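Motonham Hockey Tickets: Frequently Asked Questions

How do I buy tickets to a Motonham home game?
Pick a game from the schedule, choose a section on the seating map, and check out with a credit or debit card. You'll get a confirmation email within a few minutes. If it doesn't show up, check your spam folder before you order again.

How big is the arena?
Watkins Arena holds 3000 fans for hockey. The lower bowl has sections 1 to 11, and everything past that is upstairs.

Where are the visiting fans seated?
Section 11, behind the east goal. Anyone can buy there, but for the Brellano and Vudby games expect to be surrounded by the other team's colors.

How many tickets can I order at once?
Up to 88 through group sales, or up to 11 in a regular online order. Group orders have to be paid in full before seats are assigned.

Are the seats together?
Seats in one order are always in the same section. They are side by side unless the listing says "split."

Do children need a ticket?
Children under 4 get in free if they sit on an adult's lap. Everyone else needs a ticket.

When do the doors open?
One hour before the puck drops. Season ticket holders can use the north entrance, which opens 15 minutes earlier.

What happens if a game is postponed?
Your ticket is good for the new date. If you can't make it, write to us before the new game day and we'll refund the face value. Order fees are not refunded.

The December 11, 2025 game against Vudby was moved. Do I need a new ticket?
No. The barcode you already have will scan.

Can I get an autograph?
Two or three players sign at the table outside section 4 after Saturday games. Kristóf Kelemen and Duarte Rocha are on the list for December. The line closes when the players go back to the locker room, so get there early.

Can I transfer my tickets to someone else?
Yes. Open the order in your account, select Transfer, and enter the other person's email. Once they accept, your copy of the barcode stops working.

Who do I contact about group or accessible seating?
Matilde Matos handles group sales and Gonçalo Gouveia handles accessible seating. Both can be reached through the box office, weekdays from 10 to 5.

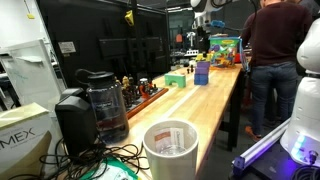
The box office is also open on game days until the end of the second period. Tickets left at will call need a photo ID that matches the name on the order.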